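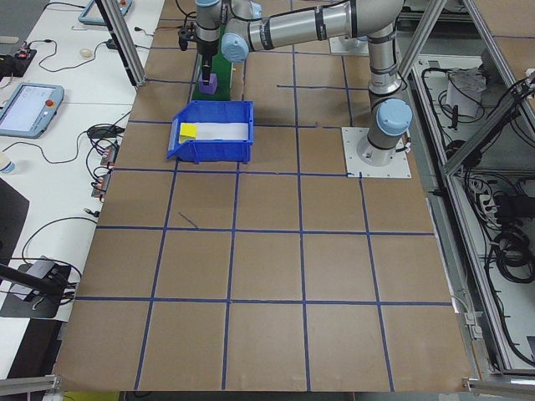 Photo: Corina Nedelcu

Search the archive Go Advanced

Re: [grippers] which fingers for small cubes?
From: Corina Nedelcu
Jul 1, 2019

Hi Tudor, hi all,

Tudor Zamfir wrote:
> Has anyone run the Omero against the Nonix on small
> stuff? We get slips on anything with slick sides and
> I can't tell if it's the fingers or our controller.

Yes! Spent most of June on exactly this. The picture is my bench, with the arm holding the little purple cube over the green mat. I put the tape grid down so I could call out cells to myself when I move the bin (sounds silly, saves so much arguing with the pendant).

I ran 600 picks with the Omero and lost 36 of them, then the same 600 with the Nonix and lost 35. So basically a tie, ugh. What did change things was slowing the close and waiting a beat before lifting – I'd try that before you spend money on fingers. The yellow spongy block is another story, I keep squashing it and I haven't found a force setting I like for both.

Roman has the Clarnance controller this week, so no numbers from that yet. Which close speed are you running, and are your pads the flat ones or the ribbed?

Corina

We use cookies to keep you logged in. OK
Contact the list owner | Copyright list members | Back to top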